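Notes on hardwood floor cupping, part 1. Boards are 2 1/4 inch oak over plywood. The edges sit higher than the centers. The usual cause is a moisture difference between the bottom and the top of the board.

Take readings before touching a sander. I use a pin meter, 8 spots per room, same spots every time. Mark them on a sketch. My hallway read 11 percent on the face and 13 percent near the subfloor.

A 2 point gap top to bottom is enough to cup a board this wide. Flor Henao asked if the finish matters. It slows the exchange on the face and does nothing for the underside.

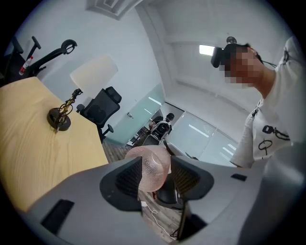 Part 2, the crawl space. Mine had bare soil and two blocked vents. I laid 6 mil poly, lapped the seams 12 inches, taped them, and ran it up the piers.

The humidity logger went on a joist, away from the vents. Readings near a vent follow the weather and tell you little about the wood.

Do not sand while the boards are cupped. Once they dry and flatten, the sanded edges end up low and the floor crowns. Fixing that costs another pass and more of the wear layer.

Violeta Ojeda: yes, a dehumidifier works, but close the vents first or you are drying the yard.

Next readings in October. If face and bottom match on two checks in a row, I will rent the sander.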